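Support > Honey Equipment > Wollar Extractor > Set-up Guide > Section 4

4. Preparing the settling tank

Read Section 3 before starting. The tank must stand on a level surface able to bear 200 kg when full.

4.1 Wash the tank, lid and strainer in warm water with a mild, unscented detergent. Rinse twice and leave to dry completely.

4.2 Fit the Gotau valve to the lower outlet. Tighten the locking ring by hand only.

CAUTION: Do not use a wrench on the locking ring. Cracked rings are not covered by the warranty.

4.3 Place the coarse strainer over the fine strainer and lower both into the neck of the tank.

4.4 Close the valve before any honey is poured. Place a clean bucket under the outlet during the first filling.

4.5 Pour slowly, stopping when the honey reaches the upper line. Cover the tank and leave it to stand for two days.

NOTE: Honey from heather does not settle in the same way. Refer to Section 7.
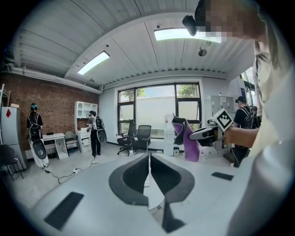
4.6 Skim the foam from the surface with a flat spoon before drawing off the first jar. Discard the first jar if it contains wax.

Replacement seals may be ordered under part number 379, and strainers under part number 474.

Section approved by Caoimhe Kavanagh, Technical Publications. Revised 10/07/2026.

Print this page | E-mail this page

Related sections
Section 3: Unpacking and Checking the Parts
Section 5: Filling and Labelling Jars
Section 7: Heather Honey
McGrath Uncapping Tray: Care and Cleaning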